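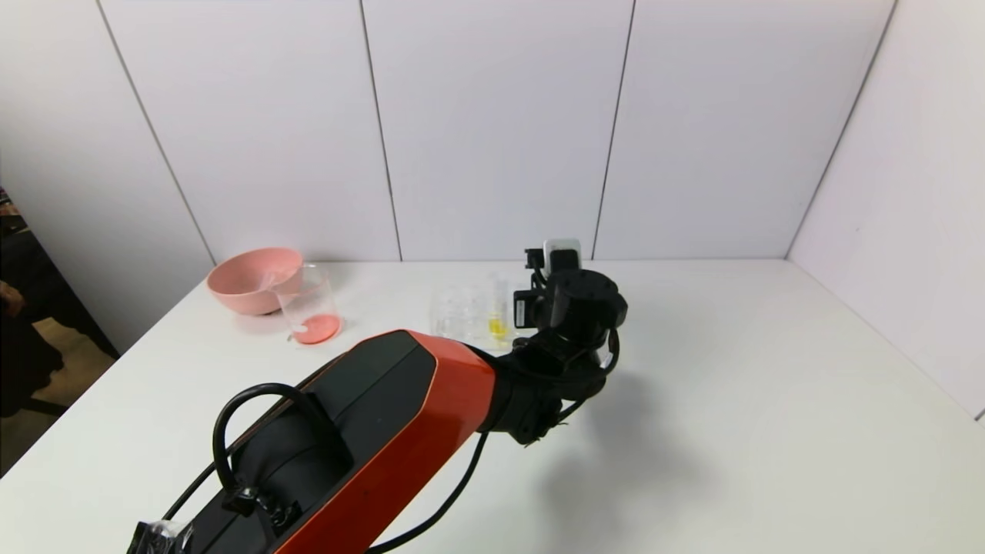
*Figure 7. Arm at the table with the bowl and glassware set out, gripper just above the surface.*

## 7. Recording examples for a liquid handling task

Read section 6 first if the arm has been moved or the wrist camera has been refitted. The steps below assume that the arm is powered, the cameras are calibrated and the Benance recorder is open on the control computer.

### 7.1 Setting out the table

1. Wipe the table and let it dry. Marks on a white surface show up in the recordings and the system may learn to follow them.
2. Place the bowl towards the back of the table.
3. Put the beaker with the stirring rod in front of the bowl. Lean the rod so that its top points towards the bowl.
4. Place the other beaker and the narrow cylinder to the right.
5. Use coloured water only. Clear water is hard to see through glass in the wrist view.
6. Check that the arm's cable runs freely over its full reach. Fix any loose length with a Fastex clip.

**Caution:** Keep hands off the table while the arm is enabled. To move a container, press Pause and wait until the status light turns amber.

### 7.2 Recording an example

1. Bring the arm to the start pose, with the gripper open and clear of all glassware.
2. Choose the task name from the list. Do not type a new one, as spelling differences split the data into separate sets.
3. Press Record and wait 2 seconds before moving.
4. Guide the arm through the task at a steady speed. If you miss a grasp, back off and try again within the same example.
5. When the task is finished, hold still for 2 seconds and press Stop.
6. Mark the example Good, Recovered or Failed. Use Recovered if you needed more than one attempt at any step.
7. Return the glassware to the table, shifting each piece a little from its last position.

**Note:** Keep failed examples. They are left out of training but are used to test the failure detector.

### 7.3 How many to record

A new task needs 700 examples marked Good or Recovered before the first training run. Change operator at least once during the set. The Barner pouring set, finished in November, has 1055 and can be opened from the Library tab for comparison.

### 7.4 If something goes wrong

- **Recorder shows "Frames dropped":** stop, discard the example and close other programs on the control computer.
- **Spill:** press the emergency stop, then wipe up. Check the gripper and the wrist joints before enabling the arm again.
- **Broken glass:** end the session and enter it in the log. Do not use the gripper to pick up pieces.

Section revised 2020-01-25, Zoila Llanos.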